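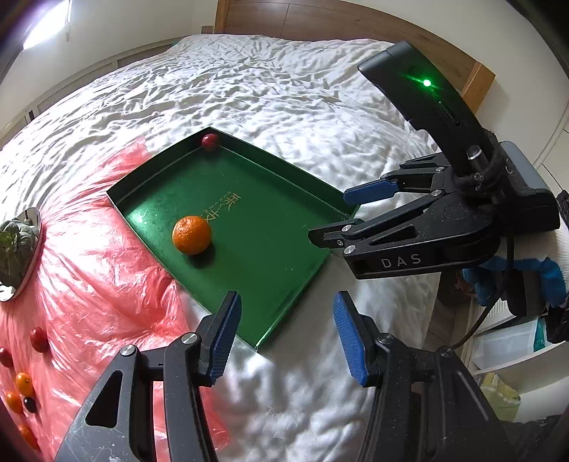

Marum front desk say the recall letters are still going out with the Hetumside address on them, and can somebody please stop the overnight batch before any more patients drive up the wrong valley.

Batch stopped. Paused the recall job in Zestelia, the whole thing not just Marum. Means no reminders for anybody tonight, Hetumside included. Have told both desks.

## Ticket: wrong clinic on recall letters

**Opened:** February 3, 2019
**Priority:** high (was medium, bumped after second call)
**Affects:** blood pressure and diabetic foot recalls. Not vaccines as far as I can tell. Not the text reminders.

What's known so far

- Letter body is right. Name, date, time, which nurse clinic, all fine.
- Address block at the top and the "how to find us" bit at the bottom both say Hetumside.
- Only patients registered at Marum.
- Started some time in January, desk can't say when. First complaint was a couple who turned up at Hetumside for a foot check and weren't on the list.

### Log

Pulled the last batch. 486 letters in total, 62 of them for Marum patients. Opened a handful of the 62, every one wrong. Opened a handful of the Hetumside ones, all fine, well they would be.

Checked site table. Marum is there, address correct, phone correct, parking note correct (still mentions the chapel car park, desk says thats fine).

Checked template. Uses the site field, same as always. Last edited last summer. So not the template.

Tried a single letter by hand for the test patient at Marum. Correct address! Tried again from the batch screen, same test patient. Hetumside. So it's the batch only.

Cleared the Zestelia print cache on the office machine. No change. Restarted the service. No change, and kicked Hetumside desk out for a few minutes, sorry Hetumside.

Wondered about the printer. The Higuchi in the back office has its own stored letterhead, set up years ago when Hetumside was the only site. Turned stored letterhead off at the panel. Printed to PDF as well to be sure. PDF is wrong too so printer is in the clear. Left the letterhead off anyway, should never have been on.

Rang Zestelia support. On hold a long while. They asked for version number, gave it, they asked had we tried restarting. Yes. They've logged it their end and will ring back.

Not waiting. Went through the batch settings line by line against the old printout in the folder.

**Found something.** Batch has a "default site" box. On the printout it's blank. On screen it says Hetumside. When it's filled in it overrides the patient's own site on anything going out by post. Texts don't look at it, explains why texts are ok. Vaccine letters run as their own batch and that one's still blank.

Audit trail says the box was filled in on the same evening as the January update. User shown is "system". So either the update did it or the update asked a question and somebody clicked through. Can't tell which from the trail, not going to guess.

Blanked the box. Saved. Came out, went back in. Still blank. Ran test batch with five test patients, mixed sites. All five correct.

### Zestelia called back

They say the update can fill that box if there's only one site with a postal contract number against it. Checked: Hetumside has one, Marum's is empty. Never been filled in, we frank it all from Hetumside. They recommend putting the same number against both so it doesnt happen at the next update. Done. Re-ran the test batch, still correct.

Asked if they'd warn other practices. "Will pass it on."

### Patients already affected

Went back through the January batches. Roughly 70 more Marum letters on top of the 62, some of them the same people twice. Marum desk has the list, sorted by appointment date, soonest first. They're ringing round, not writing, the post takes too long up there and half of them would get it after the clinic.

Script for the calls, keep it short:

> Your appointment is at Marum as usual. The letter had the wrong address on. Same day, same time.

If they can't be reached by phone, put a note on the record and tell Hetumside. Hetumside nurse has agreed to see anyone who turns up there by mistake if there's a gap, feet and blood pressure both. Don't mark them as did not attend!! Two have been marked already, both now put right.

### Still to do

- Recall job back on tonight. I'll check the first few PDFs before anything is printed.
- Reprint for anyone whose appointment is more than a fortnight off.
- Add "default site blank?" to the after-update checklist.
- New printout of the batch settings for the folder, old one is missing a page
- Ask whether the patient transport bookings read the same field. Don't think so but not checked.

Update: job ran, Marum letters correct, Hetumside letters correct. Transport still not checked. Leaving ticket open for that.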